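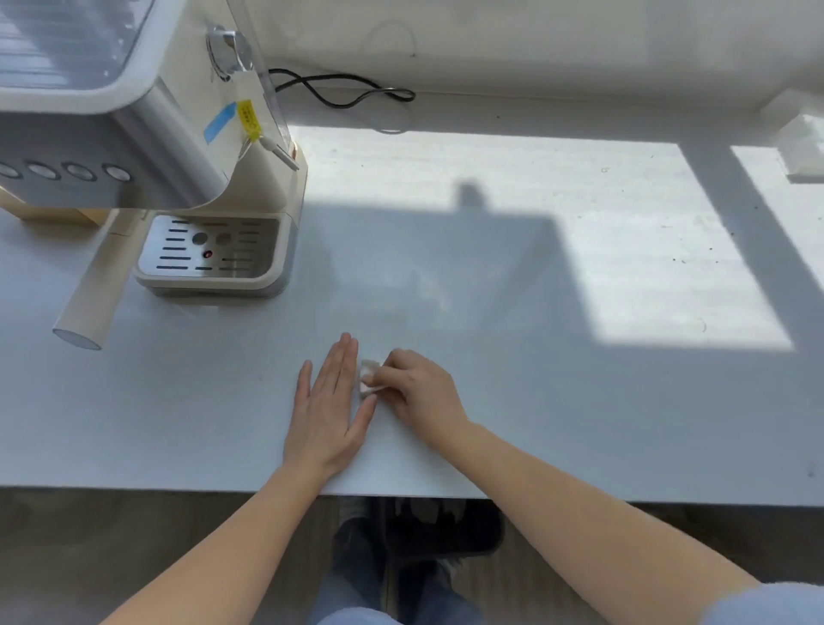
CHAPTER 7
The Coffee Counter: Wiping Down, Closing Down

Before you start
Read chapter 6 first if you skipped it. You need the names of the parts. Drip tray, grate, portafilter, steam wand, tank. We won't stop to explain them again.

What this chapter covers
- wiping the counter beside and under the machine
- emptying the drip tray
- the water tank, when to change the water
- purging and wiping the steam wand
- the closing sheet

Time needed: one class period for the reading, one for the practical. Bring a clean cloth and a few paper napkins. Sleeves pushed up.

7.1 Why the counter comes first

Most trainees go straight for the machine. Shiny part, obvious part. Then they do the counter last, in a hurry, with the same cloth that just did the steam wand. Milk on everything.

Counter first. A white top shows every ring and every ground, good, that's what it's for. Dark tops hide it until the light changes.

Small spills: folded paper, not a cloth. Fold it twice so you have a firm edge. Put your free hand flat on the surface to steady yourself, press down, lift. Don't scrub. Scrubbing a coffee drop makes a bigger coffee drop. Fold to a clean side, press again. Throw it away.

Bigger spills: cloth, damp, one direction, toward you. Never toward the machine. Water pushed under the feet stays there, and if there's a wooden board under there it will swell by October and the whole thing rocks.

Portafilter handles stick out past the machine. Watch your elbow. Everyone knocks one eventually.

7.2 The grate and the tray

The grate is the metal piece with the slots. Grounds get wedged in the slots. Run it under hot water, brush along the slots, not across. Dry both sides.

The tray under it fills faster then you think. Check yours, capacities differ. The Vomer machines used in our practical room hold 300 ml, the older Salameh holds 205. Either one will overflow in a busy morning if no one looks. Some trays have a little float that comes up through the grate when it's time. Some don't. Look anyway.

Carry it level with two hands. Walk, don't talk.

7.3 Water tank

Fresh water every morning. Not topped up, changed. A clear tank makes it easy to see the level and also easy to see the film that grows on the inside if you only ever top up. Rinse, fill, seat it properly, listen for the click.

Leave tags and service labels where they are. If one is falling off, tell the supervisor, don't tape over it. Someone will need to read it.

From the kitchen
Lorraine Rewi ran the counter at Purkora for nearly 99 weeks before she started teaching this unit. Her rule for new people: hands first, then counter, then machine, then hands. "I don't care how fast you pull a shot. Show me the counter at eleven in the morning."

7.4 Knobs and levers

Steam knob closed before you wipe. Check it, then check it again. Purge the wand into a cloth, close it, wait, wipe. Buttons get a dry cloth only, and not while the machine is on, you will make coffee onto the floor.

Descaling is not in this chapter. See chapter 9 and the Tevby sheet in the back of the book (form 801).

Words to know
purge – letting out a short burst of steam to clear the wand
scale – the hard white deposit left by water
seat – to fit a part firmly in its place
backflush – see chapter 9

Warm-up activity
Work in pairs. Put three drops of cold coffee on a white surface. One partner uses a dry cloth, the other a folded napkin. Compare how far the stain has spread. Swap. Write two sentences in your log about wich one you'd use during service and what you'd do with the napkin after.

Kausar Tarar's sample log is on the next page. Hers is short. Yours can be too.

7.5 The closing sheet

One sheet per machine per shift. Initials, not ticks. Start at the top line, counter, and work down in order. If a line wasn't done, leave it blank and tell the next person out loud.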